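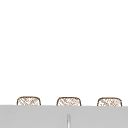 Started on teleop collection for the counter task in the sim kitchen. May, morning session, me driving and Niall MacLeish on the logging machine. The task is the same one we had on paper last month: pick a basket from the row at the back, bring it forward, set it down, let go, retreat. The start view has the three baskets behind the far edge of the gray counter with only their upper parts showing, and from this view I had to judge depth from the rims alone. I aimed for the middle one first. My first tries all closed too high and slid off the weave.

Settings at start: controller scale 1 to 1, gripper speed at default, no haptics. Control rate 50 Hz. Scene file is the Quansah kitchen, baskets loaded as three copies of the same asset. Physics on the baskets is a plain box, so the lattice is only a texture and the fingers can't catch in it. Worth remembering when watching the replays, where it looks like they ought to.

First block: 10 demos, middle basket only. Kept 4. The rest were thrown out for these reasons, as far as I wrote them down:
- closed above the rim, no contact
- knocked the basket next to it on the way in
- good grasp, then clipped the counter edge when pulling forward
- let go too early and the basket dropped the last bit

The clipping one is my habit. I pull toward myself before I have lifted enough. Niall called it out twice before I noticed. New rule for both of us: lift, stop, then pull. The stop doesn't need to be long but it has to be there in the recording, otherwise the policy learns a diagonal and the diagonal is what hits the edge.

Changed controller scale to 2 to 1 for the second block (hand moves two, arm moves one). Much easier to place the fingers. Downside is running out of arm on the long pull and having to clutch in the middle. The clutch shows up in the data as a flat stretch in all joints. Asked Alasdair Munro if we should cut those stretches out. His answer was to leave the raw files alone and trim in the export, with the threshold written in the config so we can undo it. Done that way. Config is in the Medance folder, named for the task.

Before lunch we also tried hand guiding instead of the controller, using the Inent arm on the bench with its pose mirrored into the sim. Holding the wrist and walking it through gives smoother paths than anything I did with the controller. The trouble is that I am looking at the monitor and not at the arm, so I twist it without meaning to, and the grasp comes in rotated. Niall did better with the monitor moved next to the arm. Still not good enough to mix with the other set. Saved in its own folder, don't merge.

Afternoon: left and right baskets. Right is the harder one for me, the wrist gets near its limit and the arm slows down by itself. Left is fine. Niall has no preference and was faster than me on both. Took turns so the set isn't all one person's style. Each file has the operator's initials in the header now. The morning files didn't, I added them by hand from my notes.

Camera question. I wanted to move the view up so the operator can see into the baskets. Alasdair is against it for this set, his point being that the policy gets this same view and the person should not know more than it does. I see that, but it makes for a slow operator. Agreed to finish this set as is and do a small one with a second view later for comparison. Fevulham did something like it on the drawer task and I have asked them for their view settings.

Where we are: about 60 usable demos across all three baskets, controller only. Thinnest on the right. Replayed a handful open loop in the sim and they finish, except one where the basket ends up tilted against its neighbor. Marked that one as bad.

To do
- more on the right basket, start pose moved over so the wrist has room
- trim the clutch stretches, check the threshold doesn't eat the deliberate stop after the lift (it might, they look alike in the joint plots)
- turn on start pose noise, small
- Niall to fix the reset, it sometimes brings the gripper back closed
- first training run tonight on what we have, only to see that the export loads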